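Two-Arm Shirt Folding: Build Report
Coralie Stubbs, Trudside shared workshop, spring term

Goal: get two small arms to fold a T-shirt, start to finish, no hands. Budget was 519 dollars and I went over on cables. Controller board is a Flultberg, software side is my own fork of the class code. Started in February, first real folds much later than planned.

Setup. White table, rounded corners. One camera looking down over the table, plus the close ones at the wrists. Test garment is an olive green T-shirt, picked it because it shows up well on white and the threshold step is easy then. 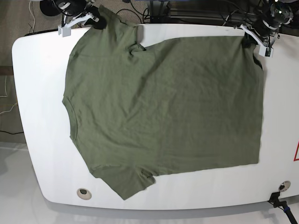

Fig. 1. Shirt laid sideways, one gripper on a sleeve, the other on a corner of the hem.

Grasping was the hard part. First version closed too fast and pushed the cloth away. Slowed the close down, set the fingers to come in lower, and added a short pause before the lift. Also had to recalibrate the wrist cameras 9 times becuase I kept bumping them during cable work.

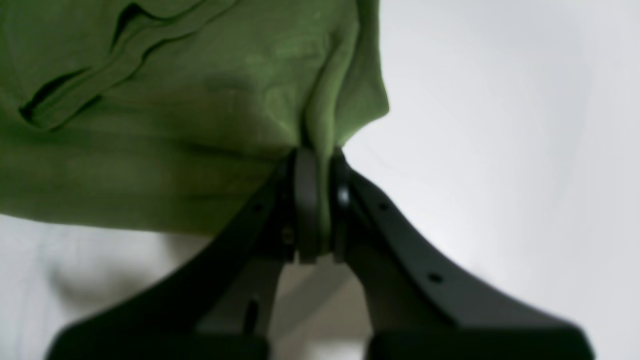

The next thing was grip force. Too little and the cloth slides out during the move, too much and the motor gets hot and the Flultberg board shuts it off. Ended up with a simple current limit, tuned by hand. Not elegant. Would like a proper force sensor but no money left.

Then the lift. Speed matters more than I expected, a fast lift makes the hem swing and the fold line ends up crooked. Path planner is from Correia's lab handout with my own speed cap on top. 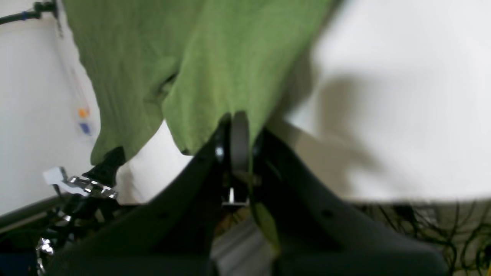
Fig. 2. Wrist view, green cloth gathered at the fingertips.

Results. Ran 89 trials on the final settings. Most failures were missed grasps on the sleeve, the rest were the planner giving up when both arms wanted the same space. I have the log but did not get time to sort failures by type properly, that goes in the appendix if I get it done.

Showed the whole thing at the Somthorpe open evening and took notes on the questions.
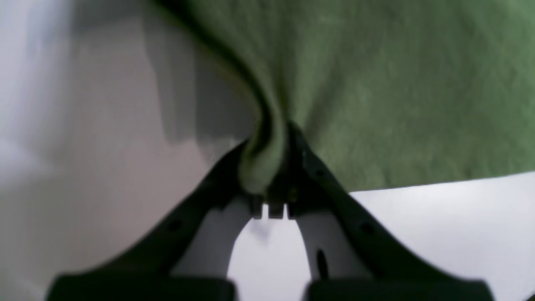 One visitor asked why both arms have to wait for each other at every step, and said letting the second arm start moving early would probaby save more time than faster motors. Fair point. The sync code is one big lock right now and splitting it is first on the list for next term. After that, long sleeves.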